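Open house at Prarham, notes from the gripper side

Got in late, parking is terrible, badge printer down. Lwazi Xaba came out and walked me in himself, so I skipped the intro talk and went straight to the back hall. No regrets. These are notes typed up the same evening, so excuse the order.

Prarham does two things under one roof. Front half sells and services small arms to packing shops. Back half is where they try out grippers before anybody orders one, and that's the half I came for. We have a decision to make at work about fingers and wrist cameras for a kitchenware line and I've been putting it off since spring.

First surprise: most of the comparing happens in simulation now. I expected a hall full of arms going clack. There are arms, yes, but the longest line of visitors was in front of the screens. Toivo Hakala runs that corner. He builds a counter, puts a few kitchen things on it, hangs the arms over it, and then swaps grippers and camera views until something breaks or somebody is happy. A swap takes him under a minute. On the real bench it's screws, cables, a new calibration and a cup of coffee.

The kitchen counter was the one I stayed with. Plate, dish rack, microwave, plenty of open counter between them. Toivo likes it plain. Says every extra thing he puts in gives people something to argue about other than the gripper.

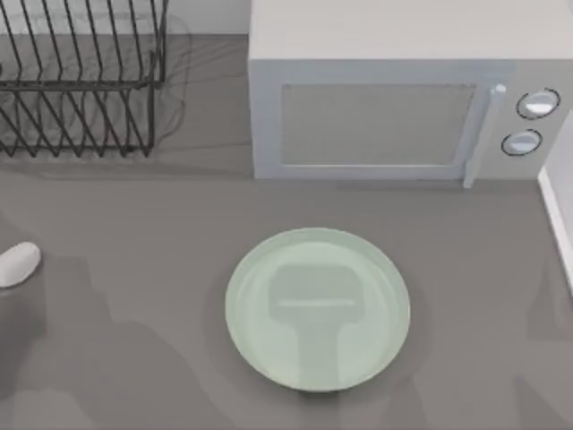 I asked about the shadows, because our own trouble is with shadows. Our camera looks down, the arm comes over, the part goes dark, and the software decides the part has moved. Toivo says he keeps the shadows on for exactly that, and that half the vendors who bring him their vision package ask him to turn them off. He doesn't. Good man.

Pale dishes on a gray top are harder than they look too. Low contrast at the rim, and the rim is what you want to find. Honeylyn Macaraeg, who does the vision side, had a list of rim finders she'd tried and crossed out. Two left on it. She wouldn't tell me which one she likes, only that the winner changes when you change the light.

Grippers next. Two finger styles up for comparison that afternoon, the Stivell and the Villanueva. I'll try to be fair.

Stivell: narrow, tapered fingers. Goes in under a plate rim nicely if the approach is low and straight. Gets upset if the approach is a few degrees off, the point touches first and the plate scoots away from it. Toivo showed me this in sim and then Dindo Maglaya showed me the same thing on the bench with a real plate, and it scooted the same direction. That impressed me more than any of the clean grasps did.

Villanueva: wider pads, soft faces. Much more forgiving on cups and boxes. On a flat plate it needs an edge hanging over something or a second arm to tip it. Heavier as well, and you feel it in the cycle time. Dindo had a stopwatch sheet but wouldn't let me copy it, fair enough, it was in pencil.

Price list says 1444 for a Stivell pair with the mount. Villanueva is by quote only, which usualy means more.

Now the cameras, which is where I changed my mind about a thing or two. I went in wanting a wrist camera and nothing else. Cheap, moves with the hand, always looking where the work is. Lwazi let me sit down and page through views from the counter setup, overhead ones and close ones. Overhead is easy to read, you know where everything is right away. Close in is a different animal. Clear plastic and glass especially. Get right up against something see-through and the object is the whole view, and you're reading the rest of the counter through it.
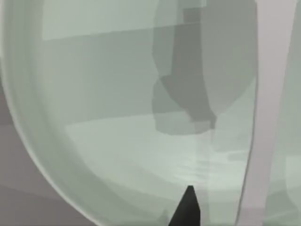 DINVILLE, October

Second half of the notes, written up back at the hotel after dinner. Food fine.

On see-through objects. Honeylyn's point was that a person looking at a view like that hunts for the edge first, then the fingertip, and works out the rest from there. Her software has to be taught to do it in that order. If it goes after whatever has the most contrast, it locks on the dark fingertip and reports that as the object. She has had this happen with three different packages. Her fix is dull: mask the finger out, because you already know where your own finger is. I wrote that down and underlined it, we do not do this at work and we should.

Toivo's point was different. He said simulated transparency is kinder than the real thing. No scratches, no fingerprints, no ceiling lights bouncing off it unless you add them. So if a camera and finger pair can't cope in his setup, don't bother taking it to the bench. If it can cope, it still has to go to the bench. I asked how many make it through both. He just laughed.

Tried the controllers as well. They let visitors drive. One station with a hand controller, one with a small leader arm you hold and the big one copies. 15 minutes each, with a kitchen timer, strict. I was bad with the hand controller. Kept rolling the wrist the wrong way and bumping the counter. Leader arm was far better, my hands seemed to know what to do without me. Florante Manalastas from the service desk was in line behind me and picked up a plate first try with the Stivell, then again with the Villanueva, so the operator matters too and I should quit blaming the fingers.

He also said something useful about repairs. Tapered tips wear at the point, and when they wear they wear unevenly, left one before right. Order spares with the first set. Pads on the wide ones come off with two screws and cost very little. Nobody puts that on a datasheet.

Things I didn't get to see: the suction cups (compressor was off), and the new wrist mount, which was in a box.

For us, I think: Stivell fingers, an overhead camera for finding things, the wrist camera only for the last bit of the approach. Leader arm for teaching. Ask Honeylyn for her finger masking notes, she offered. Ask for a loan set before buying anyting.

Lwazi says the next open house is in the spring and to email him ahead if you want bench time. Use the side gate, the front lot was full well before lunch.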